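How to Set a Simple Table for a Family Supper

My grandmother set her table an hour before anybody got hungry, and I have come around to her way of thinking. If you start at 4 p.m. you have time to find the missing napkin, and nobody is standing over you asking when we eat.

Clear everything off first and wipe the table down with warm water and a drop of dish soap. Then lay out your cloths. I iron mine while they are still a little damp – it saves so much fussing – and fold each one in half, then in half again.

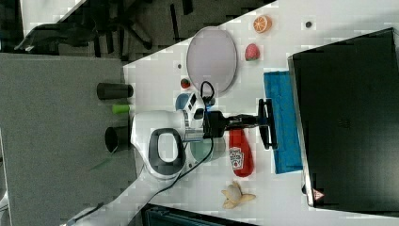 If you are making your own napkins, cut them 12 inches square for lunch and a bit bigger for supper. Cotton is easiest to live with, and it gets softer every time you wash it.

Next come the plates. Put the big serving plate down before the small ones, so you can see how much room is left for elbows. Ours came from a little shop in Atdale and it takes up more space than you would think!

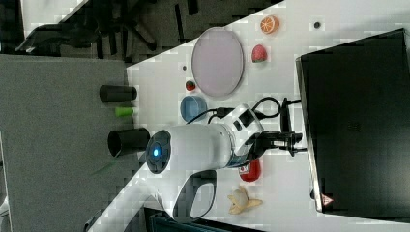
Photo: Lachlan Dunbar

Leave a hand's width between the plate and whatever sits beside it. Forks go on the left, knife and spoon on the right, with the knife blade facing in. Glasses belong just above the knife.

Now for the bits and pieces people reach for. I like 2 small groups, one at each end, so the salt doesn't have to travel the whole length of the table and back again.

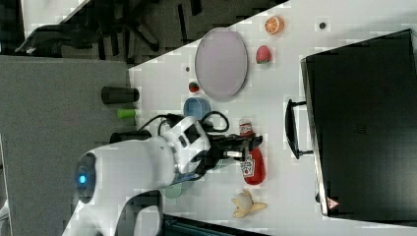
Flowers are lovely if you have them, but keep them low enough to talk over. Candles can wait until everyone is sitting down. Then call the family in, and give them a good five minutes to wash their hands.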